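Home & Work / Features

The Drawer Will Fill Up Again

The first thing Mercedes Alvarado told me about my desk was that it was stressing me out. I hadn't said so. She charges $330 for a first visit, and I suppose for that money a diagnosis ought to come early.

Alvarado works for Brolby, one of several firms now selling tidiness to people who own perfectly good trash cans. Its starter program runs 5 weeks. Week one is paper. Week two is cables, and by week three you are being shown the Triltolia line of drawer inserts, sold separately.

I asked what the evidence was. She sent me a client survey, put together in October, with 3678 responses. Most people said they felt calmer. They had all just paid for the program, and the survey went out the week they finished it. I asked whether anyone had checked back six months later. She said that was a great question.

My own experience is that clutter moves. Years ago I bought a set of Dritent trays for the kitchen, and for a month every rubber band had a home. Then the trays became the place where I put things I didn't want to decide about, with the added problem that I now had trays.
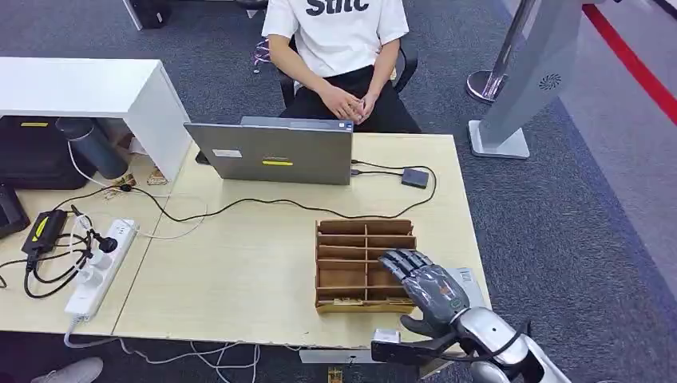
Dividers do one job well, which is keeping small things of the same kind apart from small things of another kind. If you sell buttons, buy dividers. Most of us have eleven unrelated objects and a phone bill, and no grid is going to sort out the phone bill.

Okoth, a rival to Brolby, claims 4000 households on its books and will happily sell them a yearly "refresh." I'd have thought a system that worked wouldn't need one. Alvarado, to her credit, laughed when I said this. Then she asked if I'd like to book week two.

I said I'd think about it. Her card is in the drawer.

November 2018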